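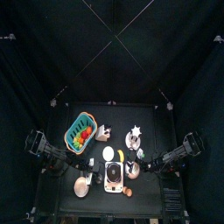 Dorian Huet asked that this section start with the rule operators break most often: reset the table before every episode, including the ones you plan to throw away. Two sites had skipped it, he wrote, and their first 300 episodes could not be used for training.

4.3 Recording a kitchen task

Before you begin, finish arm calibration (4.1) and load a task card (4.2).

1. Close the fabric enclosure on all sides. Daylight on the table changes the recordings between morning and afternoon.

2. Place the objects named on the task card. Objects not on the card may stay on the table as clutter, but keep them out of the path of both arms.

3. Move both arms to the home pose and open the grippers.

4. In Prudero, select New Episode and enter the task card number. Check that the views from both wrists are live.

5. Press the left pedal to start. Wait for the tone before moving.

6. Carry out the task at an even pace. Most cards take 20 to 30 seconds. The episode stops by itself at 90 seconds and is marked Overrun.

7. Press the left pedal again to stop, then mark the episode Good, Failed or Discard.

8. Reset the table. Shift each task object a little and turn it to a new angle.

Note: A dropped object is not a reason to stop. If you can pick it up with the arms, do so and mark the episode Good. The model needs examples of recovery.

Note: Do not mark a failed attempt as Discard. Discard is for faults in the recording, such as a frozen view or a missed tone.

Caution: Keep heating appliances unplugged during recording. Cards that call for a cooktop use it with the power off.

Caution: Press the red stop button before reaching into the enclosure. Letting go of the controls does not lock the arms.

If a wrist view drops out more than once in a session, stop recording and go to 7.2, Camera cables.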